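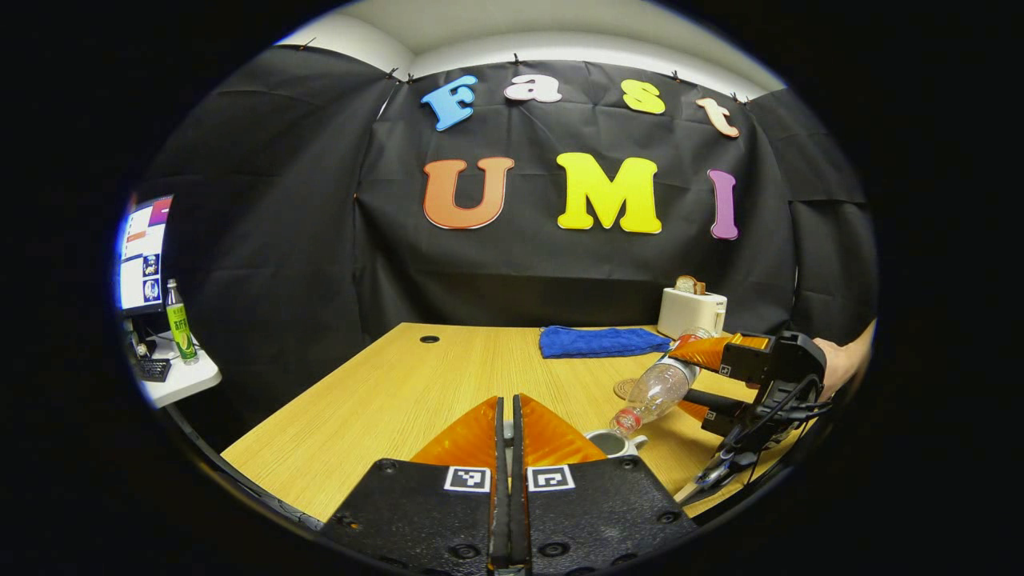 Gripper width drops out mid-episode on two-handed recordings
Forum: Perception and state estimation

ridgeline_k
Posts: 31

Setup: two hand-held grippers, one fisheye camera on each, one fiducial per finger mount. Width comes from the distance between the left and right marker in the camera frame. Detection is Divex 0.9, pose is Grutby, and the episodes are written out with Dalus.

Single-hand episodes are fine. On two-handed ones I get gaps in the width channel. The worst episode so far has 2325 frames, and 147 of those have no valid width. The gaps are clustered. Most come while the two tools are working on the same object, so one gripper is inside the other one's view.

Dalus fills the gaps by linear interpolation and does not flag them. I noticed only when I plotted the raw width against the exported one. During a grasp the interpolated value sometimes says the fingers are opening when the raw value on both sides of the gap says closed.

Already tried:
adaptive threshold window up and down, no real change
fixed exposure, slightly fewer gaps
minimum marker area lowered, more detections but also more bad ones

Any ideas before I start writing my own detector wrapper?

tmbr
Posts: 412

Are both tools using the same marker IDs? If left and right gripper carry the same pair, Divex will return three or four candidates whenever the other tool comes into view, and the default behavior on a duplicate ID is to discard all of them. That would give you exactly this clustering.

ridgeline_k
Posts: 32

Different IDs on each tool. I checked that first. But I had not restricted the dictionary, so it was searching all of it. Will look at what it returns on the bad frames.

quillfeather
Posts: 88

I would not use the markers for width at all. Train a small regressor on a crop of the fingers, supervise it with the marker width where that is valid, and run it everywhere. We did this in February and have not gone back. Marker detection near the rim of a fisheye is always going to be marginal.

tmbr
Posts: 413

Disagree. Then you have a learned width with unknown error feeding a learned policy, and when the policy closes too early you can't say which one to blame. The marker geometry can be checked with calipers. Fix the detector.

Also, the mounts move along one axis. You do not need both markers. With one marker and the calibrated center of travel you get half the width and double it.

quillfeather
Posts: 89

That assumes the jaws are coupled and symmetric under load. Soft fingers on a hard object, the mount can be fine and the pad tip somewhere else entirely.

tmbr
Posts: 414

Pad deflection is a separate quantity and two markers on the mounts do not measure it either. It is not an argument against the one-marker fallback.

ridgeline_k
Posts: 33

Dumped the raw candidates for the bad frames. Two separate problems.

First, on a good part of the gap frames both of the tool's own markers are detected and then rejected, and the cause is the third marker, the one on the other gripper. There is an outlier check in Divex that compares marker areas in the frame and throws out the set if the spread is too large. The far marker is small, so the whole set fails. Passing the two expected IDs as an allow list skips that check.

Second, the rest are real misses of one marker.
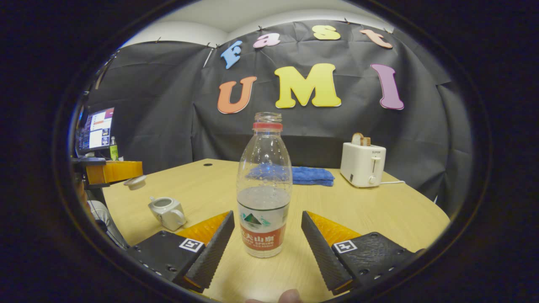
For the second kind I looked at where the markers can be at all. The mounts slide on a fixed path relative to the camera, so each marker only ever occupies a short strip of the image, and searching the full picture is a waste. With the bottle upright between the fingers the left and right markers both sit low, near the finger bases, well clear of the object. The toaster, the letters on the backdrop and the lit monitor at far left are all outside the strips. So I now crop two regions, undistort only those, and run the detector at double scale. The operator's thumb tip also pokes in at the bottom center, between the fingers, and the crops leave that out too.

tmbr
Posts: 415

Good. Are you undistorting with the calibration from the same resolution you record at? Scaling the intrinsics by hand is a common way to lose a couple of millimeters there.

ridgeline_k
Posts: 34

Same resolution, calibrated per camera.

Rerun of the same episode: 4 frames without a width, all isolated. Those I am happy to interpolate. Mean difference from the old values on frames that were valid before is below what I can measure.

Runtime went down as well, I had expected the upscaling to cost more.

osprey_lab
Posts: 7

Does the allow list work in 0.8? We are on the Coetzee fork and it never merged the newer API.

tmbr
Posts: 416

No. In the fork you have to filter after detection and call the pose step yourself. The area check is in the wrapper, so calling the detector directly avoids it.

quillfeather
Posts: 90

Still think you should at least log a validity mask next to the width. Even four filled frames should be marked as filled. We drop any training window that contains more than one of them.

ridgeline_k
Posts: 35

Agreed on the mask. I added a boolean channel in the Dalus export, same length as width. Patch is roughly 1480 lines because the converter has the channel list copied into every writer, most of it is mechanical. Will split it up before sending it upstream.

osprey_lab
Posts: 8

Filtering after detection works on the fork. Our gaps are shorter but not gone. What size are your crops, as a fraction of image width?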